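SPEAKER NOTES - Can it do the chores yet?
Nov 23, 2025
Malathi Annamalai, Brustico meetup, back half of the evening

Slot is short. Dalal introduces, don't repeat the bio. Water on the lectern. Clicker not laptop.

Opening - ask the room. Hands up if you own a robot vacuum. Keep hand up if you still own a broom. (Wait for laugh, don't explain it.)

Short answer to the title: some of them, some days, in the kitchen it was trained in. Longer answer is the talk.

What we mean by a chore. Clearing a table. Folding a towel. Putting the screws back in the right bin at end of shift. Things a ten year old does while complaining. No special skill, no manual, never quite the same twice. That last bit is the hard part, go slow there.

Shop floor vs home. Skurkard line has done the same pick for years, works great, part arrives same spot same angle. Move the tray a hand's width and somebody gets a phone call. At home everything is moved a hand's width all the time. Say this twice if people look sleepy.

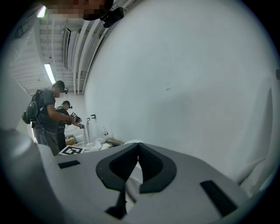 Where the practice comes from. Arms learn this stuff mostly from people right now, people doing the task by hand over and over with a gripper they hold themselves. Leave slide up while talking. Two people standing at the work, caps on, head-mounted units on the front, tool in hand. Point at the mess by the wall - clear bottle, narrow neck, crumpled white stuff piled around the base of it. A person sees bottle, grabs bottle. For a machine, clear plastic or glass is a pain, crumpled stuff is a pain, and one leaning on the other is a bad afternoon. Then point at the fingers up front, they close to a tip like a beak. Two fingers! Try buttoning a shirt with that. (Mime it.)

The Jatside trial. Be fair here, Khalil may be in the audience. Task was clear a small counter, 7 objects, no help. It finished the counter in 52 minutes. Radymyr did it by hand while talking to me about his car, took 2. But it DID finish, and last January it couldn't get past the mug. So slow yes, useless no.

What failed, from my notebook:
Bag of rice - squeezed it too hard, rice everywhere, kept going like nothing happend
Lid - picked up fine, put down upside down
Sponge - couldn't tell it from the cloth under it
Human walked past - stopped, never started again, had to be restarted by Dima

The rice one gets the best reaction. Don't rush it. Point is not the spill, people spill. It didn't notice. Noticing is half of housework.

More practice fixes it? Partly. Berge group went to 3000 tries on towels and towels got good. Then somebody brought a bath mat. Back to square one nearly. I don't know how many tries you need for a whole house and anybody who gives you a number tonight, ask them which house.

Money slide - skip if running late. If not: compare to a person's hour, not to zero. Include the person who stands next to it. They always leave that person out of teh brochure.

What I'd trust today
- moving totes, flat floor
- sorting parts that are hard and dull colored
- wiping a table that's already clear

What I wouldn't
- anything with glass in it
- laundry start to finish. Folding alone maybe
- near a toddler or a cat, sorry

Questions I'll get. "When?" - say not next year for a house, sooner for a stock room, then stop talking. "Jobs?" - real question, give it a real answer, Dima's people on the night shift mostly want it to take the bending and lifting. "Does it have to look like a person?" No. Dishwasher doesn't.

If the video won't play just tell the rice story again with hands.

Thank Dalal. Sign-up sheet is by the door.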